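The Night Shift at Wanis

The arm had opened the cabinet 300 times without a hitch, and I was ready to love it forever.

I should say that I love most of them. I came to Wanis in May to be the night tech, which meant sweeping, swapping batteries, and sitting in a folding chair with my thumb near a big red button, and by the second week I was telling the bus driver about grip force. The arm on my floor was a Van Dusen, an old one, repainted twice. Its fingers were new. Collik had sent them over in a box stuffed with shredded road maps, and oh, those fingers! They closed on things the way you'd take a baby's sock off.

So. Try 301. The arm came in low, found the handle, closed, and pulled. The door swung out. The door swung back. The arm said DONE in its flat little voice, and then it didn't let go.

I waited. It held the handle. I typed release, and the screen told me the hand was already open. I leaned over to check (you are not supposed to lean over, there is yellow tape on the floor all about leaning over) and the hand was as shut as a hand can be.

"You're not open," I said.

DONE, it said.

Then it began to pull again, slow and strong, and this time the whole cabinet came with it. I heard the feet scrape. I hit the button so hard my wrist rang, and everything stopped, and the fans wound down, and there I stood with a cabinet leaning at me and my heart going like a sewing machine.

I propped it with my hip until the shaking stopped. After that I cranked the fingers apart with the hand tool, pushed the cabinet back against the wall, and did what the binder said. The binder said to lock out the arm, write it down, and call Ismont, where the people who understood our software slept with their phones on. The woman who picked up didn't sound asleep at all. She sounded thrilled!

"It thinks it's open?" she said. "While it's closed? Oh, that's wonderful. Don't touch anything. Do you have the loose hand?"

I did. We kept one for teaching, the same fingers on a grip you carry around yourself. She wanted me to do the job with it, slowly, from where the arm would stand, so she could compare my pull with the bad one.

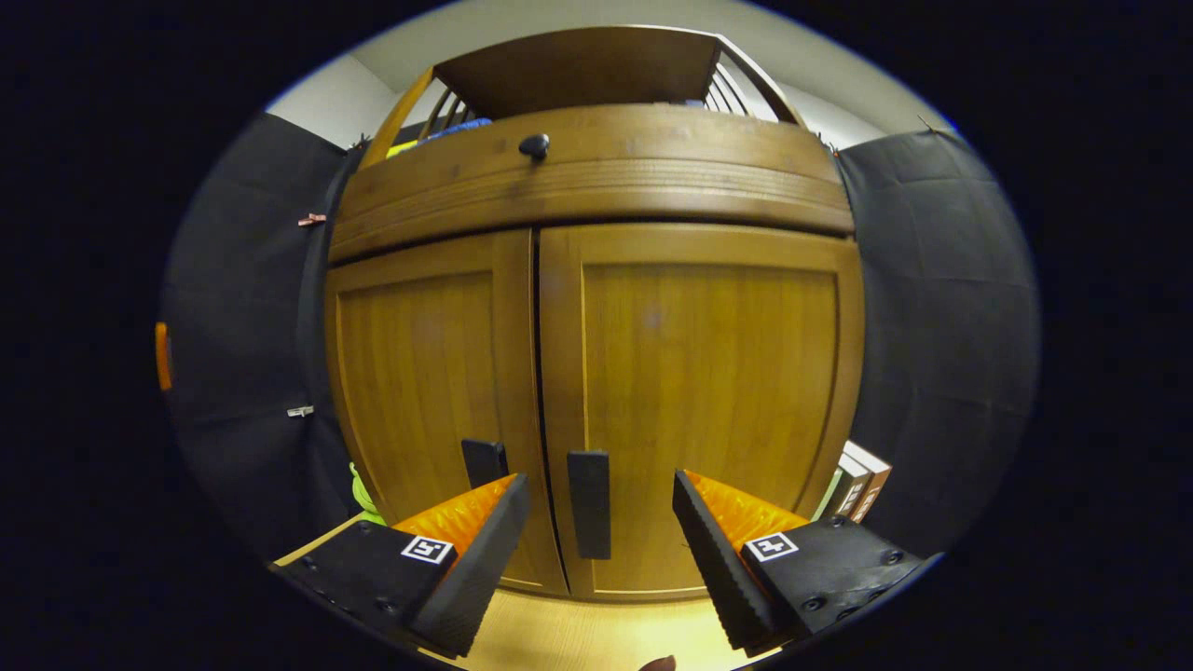

My own pulls were terrible at first, and I enjoyed every one of them. I had watched that arm for months and had never once felt what it felt! You come up on the handle and the room gets very small. The two black handles sit close together on either side of the seam, so if you drift even a little to the left you're nosing into the wrong door, and I drifted. I held my breath. I lined up the orange pads with the right-hand handle between them and squeezed, and the grooves bit down, and I felt that bite all the way to my elbow.

"Again," said Ismont, in my ear.

I went again. On the fourth try I felt a click that wasn't the door. It was tiny, like a knuckle. I tried it with nothing between the fingers and it came again, on the way shut.

"There's a click," I said.

"What kind of click?"

I put the phone right up against the hand and squeezed. She made me do it nine times. Then she had me take the finger housing off the arm itself, with the power locked out and the key in my pocket, and under the cover was a sensor hanging by one screw. The other had worked its way out and was riding around loose in there. Every time the fingers shut, the sensor tipped back and reported a beautiful, wide open hand. The loose one was going the same way, a few hundred squeezes behind.

I shouted. I'm not ashamed of it. Have you ever held a whole disaster on the end of one finger? It was a screw about as long as a grain of rice.

"So it wasn't lying," I said.

"It told you what it knew," she said. "It should have known more. I'm adding a second check tonight. The motor can tell when it's pushing on something, and I never asked it."

She stayed on the line while I put thread glue on everything. She also asked, kindly, why my wrist hurt, and how far away the button had been, and where precisely I had been standing, and I told her about the leaning. There was a long quiet. In the morning the tape was moved back three feet, and there was a gate, and the gate cut the power when you opened it. They bolted the cabinet to the wall, too.

I had to sign a form about it. I signed it gladly. Then I sat down in my folding chair - farther off now, I had to squint - and turned the key, and the arm woke up and reached for the handle.

It closed. It pulled. The door swung out, the door swung back.

OPEN, it said, and let go, and I clapped until my wrist gave out.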